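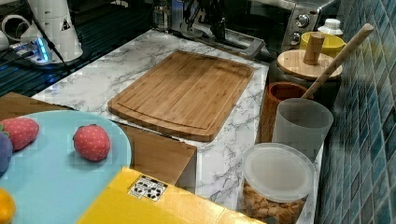

The cutting board on our practice counter, with the toy strawberries beside it.

How Does a Robot Arm Learn Its Way Around a Kitchen?
by Eldana Gebremichael

When you want to pick up a spoon, you do not think very much. Your eyes find the spoon, your arm goes there, and your fingers close. You have practiced this since you were a baby, so it feels easy.

For a robot arm, every part of this work must be prepared by a person. In our shared workshop in Lovembridge we have been working on such an arm since August. Its name is Kakik. I will tell you how it moves, and which things were difficult for us.

Joints like yours

Hold out your own arm. You can bend it at the shoulder, at the elbow and at the wrist. A robot arm also has places where it bends and turns, and they are called joints. Inside each joint there is a motor. When the motor turns, the next part of the arm moves.

Now try a small experiment. Touch your nose with one finger, but keep your elbow completely straight. You cannot do it! With only a few joints, an arm can reach only a few places. When it has more joints it can come to the same place from the side, from above, or around an obstacle.

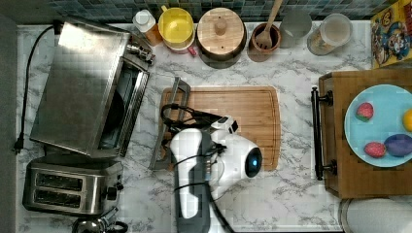
The motors do not know where the arm should go. A small computer tells them. It sends a message to each motor, for example "turn a little to the left", and the motor answers with its new position. These messages go back and forth many times in one second. If one motor stops answering, the computer must stop all of them. We tested this part first, before we let Kakik come near anything that can break.

Our first program had only 28 lines. It made the arm go up, wait, and come down again. This does not sound like much, but we watched it many times and we were very happy.

A hand with a simple job

At the end of the arm is the gripper. You can think of it as a hand, but it is much simpler than yours. Your hand can feel if a thing is soft, cold or slippery. Many grippers can only open and close.

So how hard should a gripper squeeze? If it squeezes too little, the thing falls. If it squeezes too much, a soft thing can be crushed. Anika Benavides, who wrote this part of our program, started with a bag of rice that weighed 319 grams. The bag fell down 3 times. On try number 4 it stayed in the gripper, and she wrote the number for the squeeze on the wall with a pencil. It is still there.
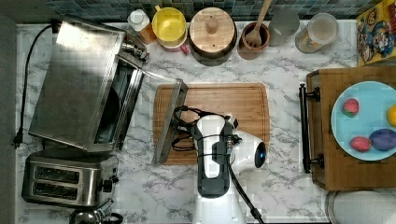 Cables were our biggest trouble. A motor needs electricity, and the messages need a way to travel too. Every cable must be long enough, or it will pull when the arm stretches out. But a cable that is too long can catch on something. Look at the top of the gripper and you will find thin black cables making loops there, while a thicker one trails down from the arm. A loop gives the cable some extra length to use when the wrist turns. You can feel the same idea with a garden hose - if it is pulled tight, you cannot walk one step more.

Why long things are hard

A ball is nearly the same from every side. A long flat thing is different. If you hold a ruler at one end, the other end wants to go down. Hold it in the middle and it is quiet, because both sides have the same weight. The place where it balances is called the balance point.

There is another problem. When a robot holds a long thing, the robot becomes bigger! Its computer must remember the two ends, or one of them will knock against a cup on the way. 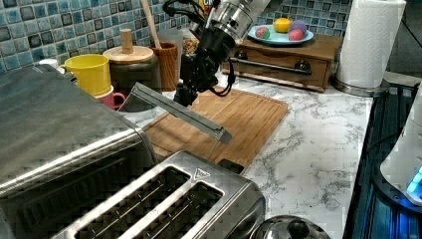 Kakik's gripper with a long metal bar, over the cutting board.

Try it at home

Take a ruler and a pair of kitchen tongs. Ask a grown-up for a cup that cannot break and put it on the table. Now pick up the ruler with the tongs and move it from one side of the cup to the other, without touching the cup. Then do it again with one eye closed. It becomes more difficult, as two eyes help you to know how far away things are.

If you have a friend with you, one of you can be the computer and the other one the arm. The computer may only say "up", "down", "left", "right", "forward", "back", "turn", "open", "close" and "stop". The arm must do exactly what it hears and nothing more. Change places when the ruler has arrived on the other side.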